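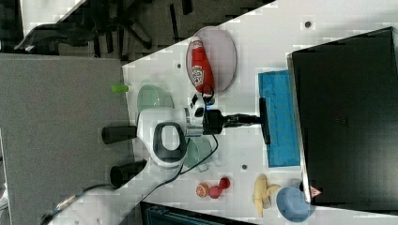
What does a kitchen helper at Basden do all day? Sets things out on a white table, puts them away again, and keeps an eye on the ketchup.

By Celeste Marinho
Posted in July
14 shares | 2 comments

Basden is a teaching kitchen with a practice table, a shelf of play food and a sink that has had opinions of its own since 1990. We need one part-time helper, mornings, starting at 8:30.

The job is tidying. You'll lay out the table before each group comes in, and when they've gone you'll put it back so the next group can find the mug. Most of our things are light. The toaster oven is the exception, and it does not like to be hurried.

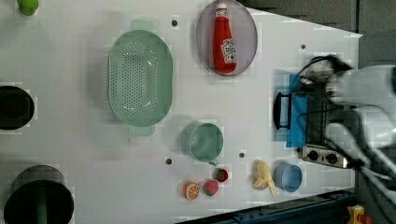

Banana, strawberries, half an orange. None of it edible, please tell your friends.

You should be able to tell a colander from a serving dish, fold a cloth, and stay civil when a grown adult asks why the fruit won't peel any further. Experience in a real kitchen is nice — experience with a junk drawer is nicer.

Pay is $475 every two weeks, going up to $590 once you've been through a full session and still want to come back. Lunch is included and comes from the other kitchen.

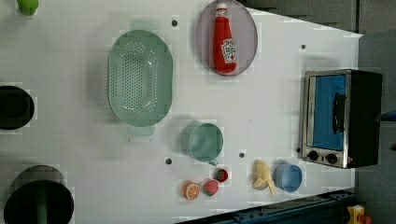

The green colander, the plate and a mug lying down on the job.

To apply, send a few lines to Dayana Pacheco at the Basden front desk. Skip the resume if you like, but tell us how you'd arrange your own countertop and what you'd get rid of first. Dayana reads everything, slowly.

2 comments

Recent listings
Dishwasher, evenings, Stekberg Hall
Shelf stocker, Kaltell Housewares
Counter help, Ng Bakery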